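Gripper fingers on the red arm: a small comparison

Posted Mar 17, 2020 by Teresa Czarnecka
Filed under: Arms and grippers

We have two sets of fingers for the red arm now, and for a long time I promised to put them on one page. The first set is called Lalby and it comes to a narrow point. The second is called Wonder. It is the same length but the inside of the finger has a thin soft layer glued on it, which Yulan Xia cut by hand. Both sets go on the same two screws, so changing them takes less time than making tea.

The task is always the same. Pick a brick from the table, carry it to the blue bin, let it go. Each set of fingers got 20 tries with each controller. We used 2 controllers, the old one from Karagiannis and the newer one from Zindo. The arm, the motors and the table did not change. The toys that are not bricks stay on the table on purpose, so the arm must reach between them and leave them standing.

I write the results under each heading in the same order as in my notebook, which is not the order of the days.

1. Position over the bin

This was the first thing to get right. The finger should come down inside the rim and not on it. With the Karagiannis controller the arm goes a little too far and then comes back, and the bin was pushed in 3 tries. I moved the drop point to the left side of the bin and after this it was better.
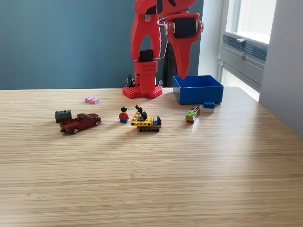 2. Small bricks

A small brick is harder than a big one. The pointed fingers touch it only on a very small area, and if the brick is not straight between them it turns when the arm lifts. I tried to close the fingers more slowly, and it helped with the Zindo controller. With the Karagiannis controller slow closing made the motor shake, so I went back to the normal speed.

The height over the bin also matters. If the brick is let go too high, it jumps on the bottom and can come out again. I like to go low, with the brick just over the rim, and open there.

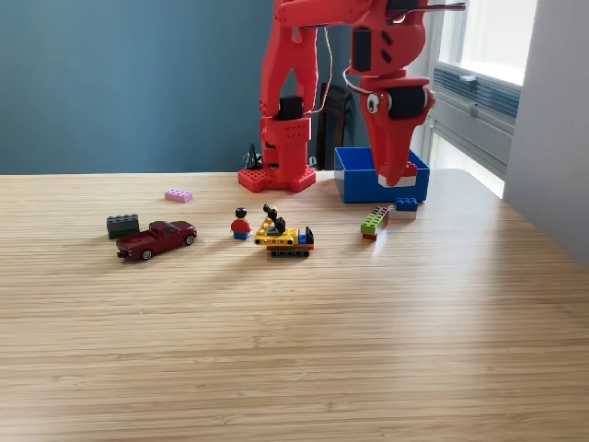 For the small bricks I counted a try as good only if the brick stayed in the bin. A brick that fell from the fingers and landed in the bin by luck was not counted. This happened a few times and I was a little sad to cross them out, but otherwise the numbers say nothing about the fingers.

3. Two bricks stuck together

Stacks are a different problem. When the fingers hold only the upper brick, the lower one sometimes stays on the table. When they hold the line between the two, both come up, but then the grip must be in a very exact place. The approach is everything here. I let the arm stop above the table first, wait until it is quiet, and then go down. On the Zindo controller this waiting time is one number in the settings. On the other one I had to write it as an extra step.

A stack which lies at an angle is the worst case. The fingers cannot turn enough to match it, so they push it first and then hold it. Wonder is better at this, I think because the soft layer does not let the brick slide away.
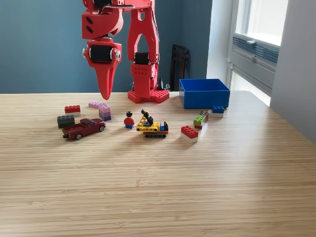

Yulan Xia: I do not fully agree about the soft layer. I think the pushing works because Wonder is a bit wider at the end, and the rubber only helps in the lift. We should print one pair with the wide end and no rubber, then we will know. Also please write down that I changed the layer once in the middle of the tests, after the edge came loose.

Yes, I write it down. The layer was changed after try 22, counting both controllers together. I looked at the results before and after and I see no big difference, but it is fair to say it. The pair without rubber is on my list.

4. Carrying without dropping

Here the controllers are more different than the fingers. The Zindo controller starts and stops softly. With the other one there is a small hit at the end of each move, and a brick that is held near its edge can slip out. I made the moves shorter – more points on the way, less speed between them – and then both were usable.

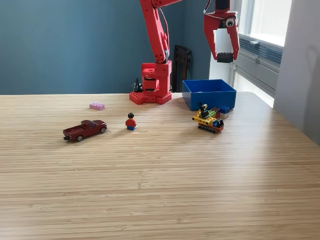

One more thing I learned about the grip force. More is not better. When I set it to the highest value, the fingers bent outward a little at the ends and the brick was held by less plastic than before. Now I use the middle value for both sets and I only change it for stacks.

For daily use I leave Wonder on the arm with the Zindo controller. Lalby stays in the drawer for places where the bricks are close together and the wider fingers do not go in. If somebody wants the print files for either set, write to me and tell me which screws you have, as the holes are a bit tight. In August I hope to test the next pair.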